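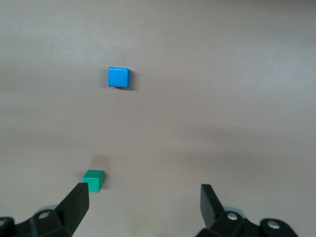

Blue cube on the tabletop.

Idadar – minutes of the band and crew meeting, Thursday, 7.30 pm

Last updated: December

Present: four band members, sound engineer, merchandise lead. Apologies: lighting.

1. Minutes of the last meeting
Agreed, with one correction. The B-side is in 6/8, and was wrongly noted as 3/4.

2. Single
Final mix of "Pretora" received from the Wolter studio. Vocal sits 2 dB too low in the second chorus. Revised mix requested, with stems at 24-bit. The shorter intro was preferred by four to two. Mastering is on hold until the new mix is in.

3. Vinyl
Quote received for 211 copies, including test pressings. Side A runs long at 45 rpm and the cutting level would have to drop. Agreed to move the live track to side B – running order otherwise unchanged. Of the pressing, 100 copies are to be kept back for sale at shows.

4. Launch show
Marti confirmed as venue. Load-in 4 pm, line check 5.15 pm, doors 7 pm. The house desk has no spare outputs for in-ear monitors, so wedges will be used. Drum riser not available. Support act still to be booked.

5. Accounts
Balance stands at 4,000 before the pressing deposit. Rehearsal room paid to the end of the quarter. Van repair invoice outstanding.

6. Any other business
Spare bass amp fuse to be bought. Set list to be sent round before the next rehearsal.

Meeting closed 8.50 pm.

3 comments · 12 shares

We use cookies to improve this site. Accept / Manage settings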